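Songwriters and producers wanted for a compilation album (paid, with credits in writing)

Clarico is a small label and we are looking for 21 songwriters, producers and topliners to work on a compilation called Stendine, due out in September. Yes, another compilation. We have our doubts about them too, mostly because they tend to be padded with leftovers, so please don't send us leftovers.

You have probably seen calls like this before. They promise exposure, a famous name who might drop in, and a share of something to be worked out later. We can't offer you a famous name. What we can offer is two days in the room at Nadar, our studio in Pliveck, a fee of £129 a day, and a split sheet signed before anyone goes home. If you wrote a verse, your name goes on the verse. 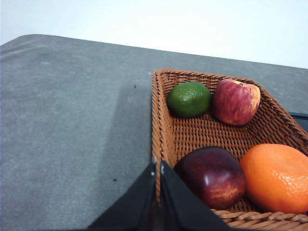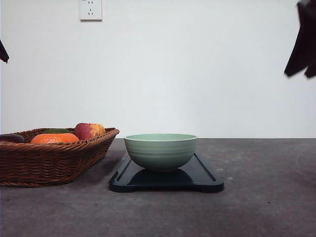 We want people who can finish a song. A folder of 43 loops is not much use to us, and neither is a long list of artists you once shared a lift with. Rap, R&B and anything near them will be considered. If you ghostwrite and prefer to stay uncredited, this probably isn't the job for you - we print every name, including the person who only changed the hook.

What to send:
2 finished tracks, as streaming links (no attachments)
A line on each saying what you did on it, and who did the rest
Your rate, if ours is too low, and why
Any publishing deal you are already tied to

We don't need a biography or a press photo. Follower counts will be ignored, as we have never seen one that told us much about a bridge or a bassline.

Sessions start at 10am and end at 6pm. Travel is paid within reason, which means a train ticket and not a car with a driver. You must be 18 or over and free for both days.

Not every song will make the album. Everyone is paid for their days either way, and unused songs go back to the writers after the release.

Send your links through the form on the Clarico site with "Stendine" as the subject. We reply to everyone, though it may take us until the end of the month.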